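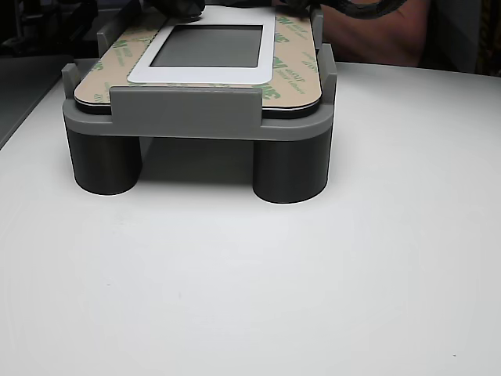
Gallel panel stand in grey, with a liner-covered panel sitting between the guides.

Gallel Panel Stand
Bench equipment > Holding and positioning > Stands
Made by Flarkent

If you fit, line up or stick flat panels for a living (or for the love of it), you will know the little dance of trying to get a fingertip under something thin that is lying flat on a hard table. The Gallel stand gets rid of the dance. It lifts the panel clear of the bench on legs, keeps it square between raised guides, and leaves enough of the edge open for you to take hold of it. It's a very simple piece of kit and we are very fond of it!

Guido Testa drew the first one for our own assembly bench, where we were losing far too many covers to smudges and bent corners. That one had four plain corner posts and no front tab, and panels crept forwards whenever you leaned on them. The wide tab in the middle of the front edge came next, then the short posts at the front corners, and finally the taller post at the back left, which gives you something to slide the panel up against when you're loading it in a hurry.

What it's like to use

Lower the back edge in first, against the rear posts, then let the front drop behind the tab. You'll soon do it without looking. The panel rests on a flat platform with rounded front corners, so it has support underneath while you press down on it, peel a liner or check a window for dust. To take it out again, lift from the back or from either open side.

We use ours most for adhesive-backed parts. The one at the top of the page is holding a panel with its tan 3M 468MP liner still on, and it's a good example of why we like guides with gaps in them: you want to be able to start a peel from wherever the liner is willing to let go. Work liner side up, start at a corner away from a post, and pull back low and slow.

Nkechi Ezeani on our assembly bench has a tip for panels with a window in the middle: wipe the window before the panel goes into the stand and again just before it comes out, and keep the cloth off any bare adhesive. She also likes to turn the whole stand towards the light and leave the panel where it is, and the raised platform makes that easy to do with one hand.

Details

Material: 3D-printed plastic
Colours: grey, with dark grey legs
Platform width: 200 mm
Height to top of platform: 76 mm
Guides: front centre tab, two front corner posts, two rear posts
Largest safe load: 700 g, spread flat
In the box: platform, legs, fitting card
Made to order: guide positions can be moved to suit your panel

Being printed, it will show fine lines on the surface, and the shade of grey can shift a little from one batch to the next. Please don't leave it on a radiator or in a parked car in July.

Made for your panel

Guides only work when they fit, so send us the outside size, the thickness and the corner radius, and say which side faces up. A drawing is lovely, a sample is better. Merike Laur checks every order against the part before we print the final stand, and she will write back if a post is going to land on a connector or a pull tab. Allow a loose fit if your panels come from more than one supplier. We learnt that one with the Bianchini covers, which varied just enough to jam at the front corners.

Goes well with: Tristgate braided sleeving

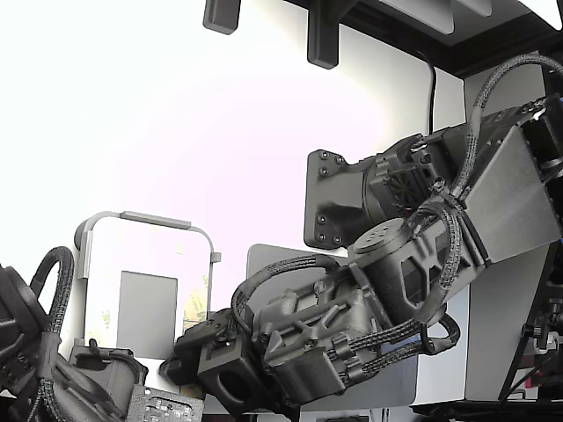
Black braided cable bundles looped over and under the joints, with cable ties at the wrist.

A tidy panel bench deserves tidy cables, and this is the sleeving we like for any run that has to bend and keep bending. Leave a proper loop at each joint, tie it down on either side, and give the top of the loop room to move. Too tight is far worse than too generous. The weave opens up when you push the ends together, so feeding several wires through is a pleasant five-minute job with a cup of tea. Finish the ends with tape or heat-shrink or they will fray, and do snip the tails off your cable ties, as they catch on sleeves and cloths.

Sold in black only, in 90 cm lengths.

Looking after the stand

Warm water, a drop of washing-up liquid and a soft brush. Stray adhesive usually rolls off the guides with a thumb. Keep solvents away from it, and check from time to time that the legs are still pushed fully home. Spare legs and front tabs are available separately.

Page updated March 2025 with the new leg fitting. Stands bought before then take the older legs, so please mention it when ordering spares. For sizes and samples, write to Merike Laur at the Flarkent workshop.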